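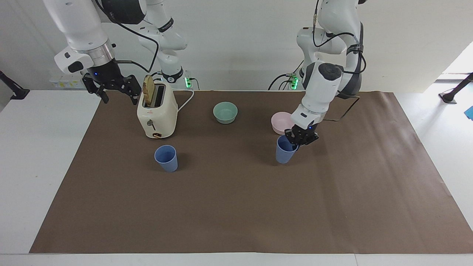

A reader of the last edition wrote that the spreader settings for overseeding were hard to find and asked for them to be put ahead of the mowing tables. They now come first, as section 4.

4. Overseeding a worn field

This section covers the Druvix walk-behind spreader used with Arkasari perennial ryegrass mix on soccer and multi-use fields. For new fields on bare soil, go to section 6.

4.1 Before you start

Check the soil temperature at a depth of two inches in the morning. Ryegrass comes up slowly below 50°F. In most northern areas, seeding after early November should be left for spring or treated as dormant seeding (section 7).

Do not apply a pre-emergent weed product before overseeding. If one has already gone down, read its label for the waiting period.

4.2 Preparing the surface

1. Mow the field to one inch and collect the clippings.
2. Remove goals, corner flags and any loose anchors.
3. Core aerate in two directions. Go over the goal mouths and the center circle a third time.
4. Let the cores dry, then break them up with a drag mat.
5. Fill low spots with the same sand or soil mix used in the root zone. Do not fill deeper than half an inch in one pass.

Note: If the field has in-ground irrigation, flag every head before aerating. Heads near the touchlines often sit lower than the turf and are easy to miss.

4.3 Setting the spreader

1. Close the hopper gate and set the dial to 0.
2. Fill the hopper no higher than the molded line.
3. Set the dial to half the rate shown on the seed tag. The field is covered twice, so each pass puts down half.
4. Mark out a test strip of 400 square feet on a clean tarp or paved area.
5. Weigh the seed going in, walk the strip at your normal pace, and weigh what is left.
6. Compare the amount used with the half rate on the tag. Move the dial one step at a time and repeat until the two agree.

Write the final dial number on the card inside the hopper lid. A different seed lot can flow differently, even with the same mix name – run the test strip again whenever you open a new lot.

Caution: Keep hands out of the hopper while the wheels are turning. The agitator is driven by the axle and moves whenever the spreader is pushed, with the gate open or closed.

4.4 Seeding

1. Start with two header strips across each end of the field.
2. Walk the length of the field, opening the gate once you are moving and closing it before you stop.
3. Overlap each pass by the width of one wheel track.
4. Cover the field a second time at right angles to the first.
5. Spread extra seed by hand in the goal mouths and rake it in lightly.
6. Drag or roll the whole field once.

Do not seed in wind strong enough to move the seed sideways as it falls.

4.5 Watering and first mowing

Water lightly two to four times a day until most of the seed is up. The top quarter inch should stay damp, with no puddles. After that, cut back to one deeper watering a day, then to every second day.

Mow when the new grass reaches two inches, with sharp blades and the surface dry enough to hold the mower without marking. Keep players off until it has been mowed at least three times.

Part numbers for the agitator and gate cable are in section 11. Revised Feb 17, 2025.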